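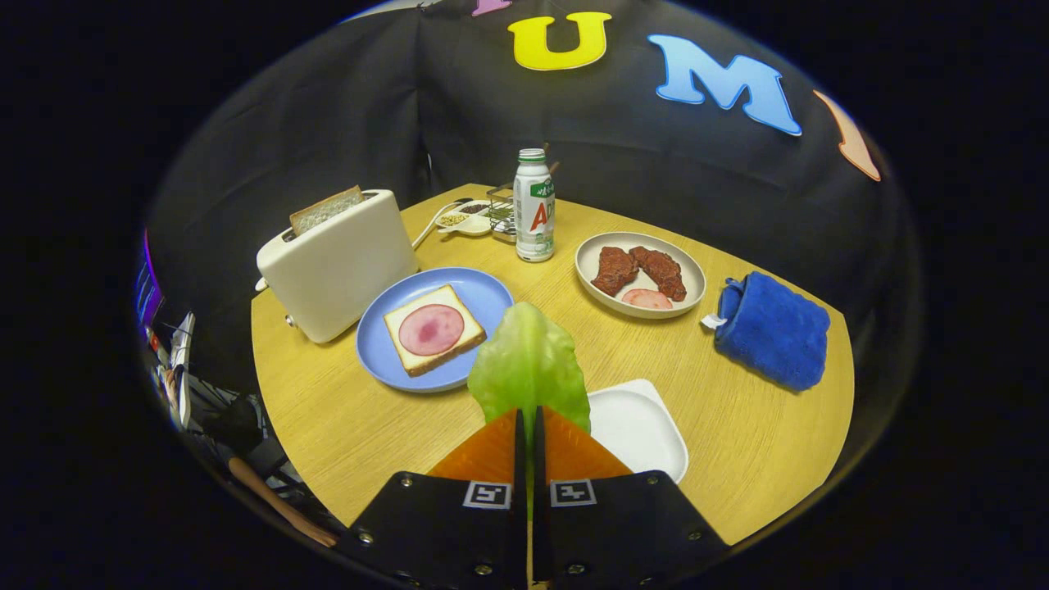
Bread, ham and lettuce: sandwich basics are at the center of a new pricing row.

Lunch chain Pimano says it will cut the price of its basic ham sandwich by 10 percent from January, a move it is calling a "reset" for office workers tired of paying too much at midday. Regulars may want to read the small print first.

The cut covers one sandwich, at 6 of the chain's 70 shops, and only before 11 a.m. Anyone who turns up at noon, when most people eat lunch, will pay the old price. Lettuce, until now part of the deal, becomes a paid extra.

Pimano did not say how much the lettuce will cost. A company statement said customers had asked for "more freedom to build their own lunch." It gave no details of who was asked, or when.

The chain raised its prices twice last year, blaming the cost of flour both times. Its bread supplier, Mindico, has since said its own prices to large buyers held steady through the fall. Pimano said the two claims "do not conflict" and declined to explain further.

Rival Tridier, which tried a similar morning offer last spring, dropped it after two months. The company said at the time that the trial had met its goals. It never said what the goals were, and its sandwiches went back up to full price the same week.

Shoppers have heard this kind of promise before. A lower sticker on one item tends to get a lot of attention - the drinks and chips next to it get much less. Pimano would not rule out raising prices on the rest of its menu before summer.

The company says it will review the offer in the spring and may add more shops. It has not said which ones.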